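Braltulmont Brings Its Folding Table Back in a Marble Pattern

2019-11-20 - The household furniture maker Braltulmont announces the return of its square folding table, the Andon, for homes where the dining place must also serve for other things. The table will be sold from April through the Brandside shops.

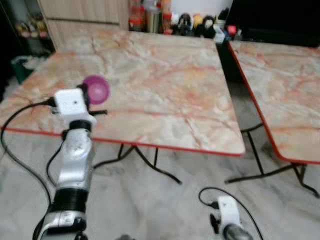 The Andon was first made for small apartments, and its size has stayed the same. "Our customers asked us to keep the table simple but to give it a warmer look," says Dalva Prado, product manager. The new top therefore has a marble pattern with colored veins and a thin red edge, and the black metal legs still spread outward under it. One table is enough for two persons at breakfast. When guests come, a second one can stand near it.

A table for the whole day

The company visited 36 homes before it decided on the final version. In most of them the same table was used for meals, for homework and for ironing.
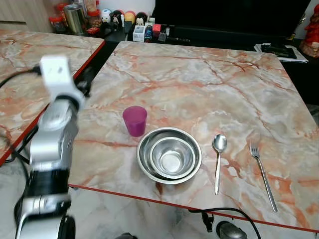

Olga Olmedo, who led these visits, noticed that people rarely clear a table completely. A cup stays, some cutlery stays, and the next work begins beside them. For this reason the company did not make the top smaller, although a smaller one would be cheaper to send.

The first delivery will be 800 tables. Shops can order them one by one or in pairs - the price for each table is the same.
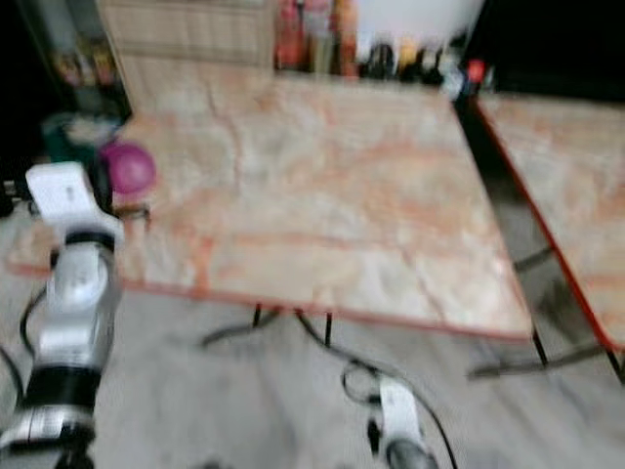 Spare feet and screws will be available for both the old and the new version. Owners of the earlier Andon can ask for them in any Brandside shop.

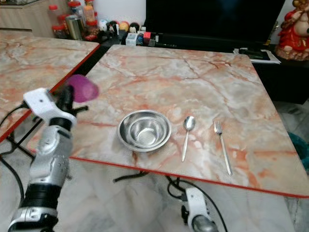 Contact for the press

Solange Amaral, Braltulmont press office. Samples of the top can be requested until the end of April.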